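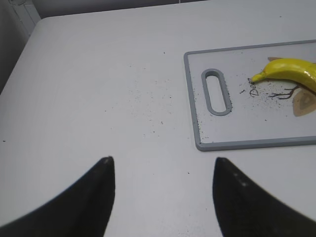
I've lost to Vass on turn four more times than I've lost to any human being I know, so when I got the chance to talk to the person who designed him, I came in with a grudge. Stella Biwott is the lead card designer on Zullutau, and if you've played ranked at all since the Tramier expansion came out, she's the reason you've been yelling at your phone. We sat at a white table with a rounded corner and a gray wall behind it, and I put my notes down and told her my current win rate. She laughed for longer than I thought was polite.

"Okay, but were you playing around him?" she asked. "You have to play around him. He's a seven-cost card!"

Yes, Stella, he's a seven-cost card. He's a seven-cost card that people are putting down on turn four thanks to a lantern and two coins, and then he eats my board. I said more or less that, with a bit more volume.

"The lantern was mine too," she said. "I'll take both of those. In testing the lantern was in everybody's bad decks. We thought it was the pity card of the set. Then we went live and a guy in Platinum put it next to Vass, and by dinner it was all over the ladder."

I asked how that gets past a whole studio. Zomthorpe is small, with 12 people on the card side, and Zullutau is now up to 1,330 cards in its open format. Biwott says they stopped pretending a while ago that they could check every pair by hand. They have bots that play each other overnight (the bots are terrible, she says, and love to attack the wrong thing), and they have a big shared document where anybody can write down something scary they've noticed. Vass and the lantern was in the document. It was on line 202, under a long argument about a frog.

"The frog was fine," she said. "We spent a week on the frog."

I love the frog, for the record. I've been running the frog since launch and I don't care who knows.

What I really wanted to talk about was the nerf, or the lack of one. The last balance patch changed nine cards and left Vass alone, and the forums went exactly as well as you'd expect. Biwott reads them, although Csenge Vida, who runs live balance, has asked her to stop doing it in bed.

"Csenge's rule is that she wants to see what people do once they're mad," Biwott said. "They get mad, and then some of them build something. If we change the card in the first week, you never see the second part. I used to fight her on it. I had a hotfix for Vass ready to go and she just wouldn't press the button."
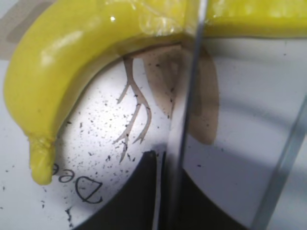 Did people build something, though? I'd say sort of. There's a discard deck that beats him if it draws well, and there's a stall deck that beats him by making everybody at the table want to quit the game forever. I play the second one now. I'm not proud — well, I'm a little proud. Biwott made a face when I told her.

"The stall deck is worse for us than Vass is," she said. "A Vass game is over in five minutes. You lose, you swear, you queue again. Stall games go on for half an hour, and then both players close the app. If I could only hit one of them, I'd hit yours."

So that's what I got for my trouble. I went in to get Vass nerfed and may have gotten my own deck killed.

She wouldn't give me the full list for the July patch, but she did say Vass is on it, and that the change is to his cost reduction and leaves his text alone. She's stubborn about the text. Her view is that a card that eats a board should be allowed to eat a board, and that players will forgive a monster if he shows up when he's supposed to. I pushed back on this, thinking of the many boards he's eaten of mine, and she asked what I would do.

I said I'd make him cost eight. She said they'd tried eight, and no one in the building put him in a single deck. I said that sounded great to me.

"You'd miss him," she said.

I queued up a game on the train home and ran into a mirror match, stall against stall. It was still going when I got to my stop.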